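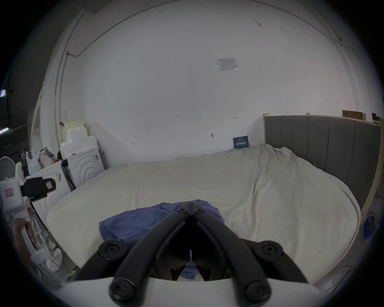
A bed, with blue cloth on it.

Participants wanted: sleep and bedding materials study

3 min read
Print this page | E-mail this page

Cirkside is recruiting 32 adults for a home-based study of how bedding fabric and bedroom humidity relate to night waking. The study is run by Zübeyde Oral with Paraschiva Matei, who handles enrollment and equipment. Fieldwork starts in September.

What the study involves

Each participant sleeps at home, in their own bed, for two periods separated by a break. In one period you use the sheets supplied by us; in the other you use your own. The order is assigned by draw and cannot be changed on request. A small logger placed on the nightstand records air temperature and relative humidity through the night. It does not record sound.

You will also complete a written sleep log each morning before 10 a.m. Entries made later in the day are accepted but are marked as late and analyzed separately. The log asks for the time you went to bed, the time you got up, the number of wakings you remember, and what you wore to bed.

Who can take part

Applicants must be 18 or older, sleep alone on most nights, and have a mattress in a standard twin, full or queen size. You must have access to a washing machine. Night-shift workers are not eligible for this round, nor are people who use a heated mattress pad or a waterbed. Pets in the bedroom are acceptable if they sleep on the floor — please state this on the form.

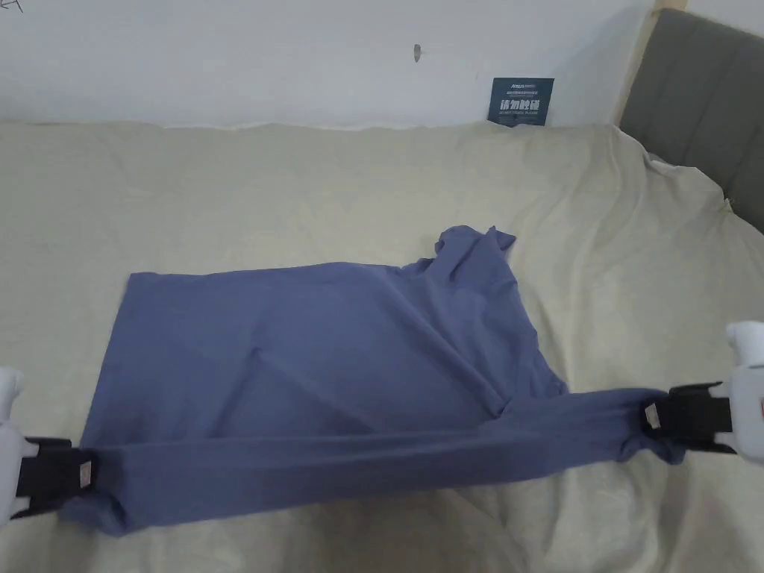 Vol. 2, p. 648

Laundry and clothing

Supplied sheets are to be washed once before first use, without fabric softener, and dried completely. Participants sleep in a plain cotton T-shirt or similar light top. Wash it with the sheets and do not iron it. Changes of detergent during either period must be noted in the log.

Payment

Payment is $500 for completion of both periods. Participants who withdraw after the first period receive half. The supplied sheets may be kept; the logger must be returned in the prepaid mailer.

Data handling

Logs are stored under a participant number. Names and addresses are kept in a separate file, to which only the enrollment office has access, and are deleted once payment has cleared. You may withdraw at any time without giving a cause.

How to apply

Request the screening form from Paraschiva Matei at the Cirkside enrollment office. Include your mattress size and a daytime phone number. Screening calls take around 2 hours to schedule on weekdays and are not held on Friday. Incomplete forms are returned once for correction.

Questions about the method should be addressed to Zübeyde Oral in writing.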